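Irnlow bench cell: where we are at the end of May

Hello Indira,

You asked for something a bit fuller than my usual three lines, so get a cup of tea. The short version is that the Irnlow cell is running again, the wrist fault is sorted as far as I can tell, and I've spent less of the Finwood money than I said I would. The longer version has a cable in it.

When I last wrote we were losing the right hand two or three times a day. It would be halfway through a pick, the fingers would stop answering, and I'd have to stop everything, power the hand down and bring it back up. I blamed the software for far too long (sorry to everyone who had to listen to that). What finally gave it away was that it only ever happened with the wrist turned well over, palm down, which is where it spends most of its time on the tidying tasks. The cable up at the wrist was being pulled tight every time it went there, and the plug was slowly working itself out.

So the cable now comes off the top of the wrist in a proper loop before it goes back to the brackets. I tried a shorter loop first and it was no good, it just moved the strain along a bit. The bigger one looks untidy and I've stopped caring! While I had the arm apart I went round every bolt on the black brackets, cleaned the ring connector where the hand joins on, and found one screw I could turn with my fingers. That one has been put back with thread lock and a dab of paint so I can see if it creeps.

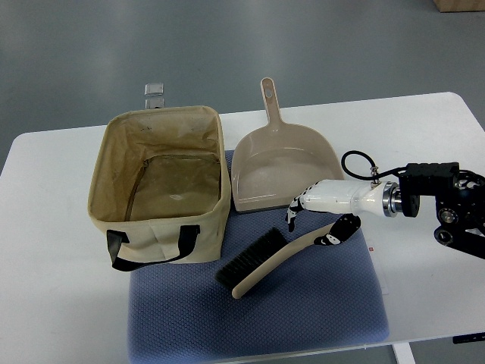

Floarea Pascu

The brush and dustpan job is my test piece for all this. It's a mean one for the wrist, as the hand has to come down on the brush from above with the fingers curled over, and it's exactly the pose that used to trip the fault. I ran it 120 times over the fortnight after the repair and had no dropouts from the hand. I did have plenty of bad grips, mostly the thumb landing too far along the brush, but a bad grip is a thing I can work on and a dead hand isn't.

The quilted mat is staying. Before we had it, the dustpan would skate off the moment a finger touched it, and the hard tabletop was no kinder to the fingertips. The fabric basket has been more of a pain. It's soft, so the sides lean in a slightly different way each time it's put down, and I've had to start straightening it by hand between runs. I'd like to try something stiffer inside the lining, but I haven't got round to it.

Looking after the cell has turned into a proper routine, which I'm quite pleased with. First thing, before the drives go on, I check the wrist plug, run the loop through my fingers for nicks and look at my paint dab. Then the hand opens and closes a few times with nothing in it while I listen. Friday afternoons are for the slower stuff: wiping down the fingers, checking the joints for play, and redoing the zero position on the arm. The zero had drifted by 2 millimetres when I did it the first time, so I shan't be skipping that again.

On money, the spare cable and connectors from Yeh came to £226 including postage, against the much scarier sum I'd put down for a replacement hand. I'd like to keep the rest aside for now. The fingers are showing wear at the joints and I don't think they'll last the whole project.

We lost seven working days to the fault altogether, and I've made up most of them by dropping the second round of basket trials. If you'd rather have those back in, tell me soon and I'll shuffle things.

Still to do: write up the cable routing so the Vinthorpe lot can copy it on their arm, sort out the thumb position on the brush, and order finger pads. I also need an answer from you about whether the cell can stay where it is over the summer. Moving it means redoing the zero and probably the cable too, so I'd want a clear week for it.

Come and see it if you're passing. Mornings are best, any time after ten.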